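Setting Up a Countertop Sorting Station for Play Food

14 shares | 3 comments

By Baiba Paju
September 24, 2026

This procedure covers a small board-and-tray station for sorting toy food on a kitchen counter. It assumes a hard countertop, a wooden cutting board and a shallow tray with a rim. Setup takes 5 minutes once the pieces are clean.

1. Clear and wipe the counter

Remove everything from a section at least twice the width of the board. Wipe with a damp cloth, then dry. Check speckled surfaces by hand, as crumbs are hard to see against the flecks. Grit under the board will scratch both it and the counter.

2. Place the board

Set the board near the front edge, with its long side toward the person using it. If it has a carrying strap, lay the strap flat and to the side so that it does not sit underneath. A strap caught under one corner is the usual cause of rocking. 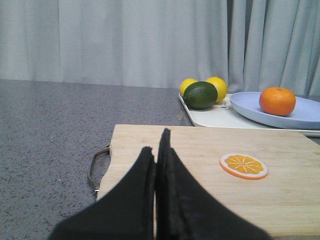 Press down on each corner in turn. If the board moves, put a thin non-slip mat under it. Shelf liner cut slightly smaller than the board works as well as anything sold for the purpose.

3. Place the tray

The tray goes behind the board. Leave a small gap for a hand to pass, or let the rim touch the board if the counter is shallow. For small children, move the tray to the side of the stronger hand. Keep curtains and towels out of the tray, where they will pick up pieces when pulled.

4. Put out one piece at a time

Start with flat pieces. Fruit slices are suitable for a first round: they do not roll, and they can be picked up by the rim. Lay the slice face up near the middle of the board, with clear wood on all sides.

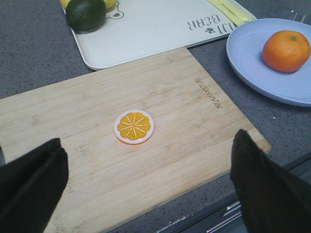
Photo: Tomás Moynihan / Pandance

An orange slice also serves for naming parts. Rind, pith and segments can be pointed out before the piece is moved to the tray. Round whole fruit should wait until flat pieces are handled without dropping.

5. Clear down

Empty the tray first, then lift the board straight up. Do not drag it. Wipe the counter from back to front and catch the crumbs at the edge with a second cloth. Go over any seam or chipped spot along the front lip separately.

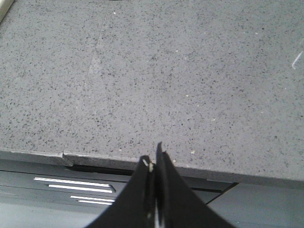

6. Clean and store the pieces

Wipe painted wooden pieces with a barely damp cloth and air-dry them on a rack. Plastic pieces can be washed in warm water with dish soap. Stand the board on its edge until both faces are dry. Store the pieces in the tray, with the board on top as a lid.

3 comments | Share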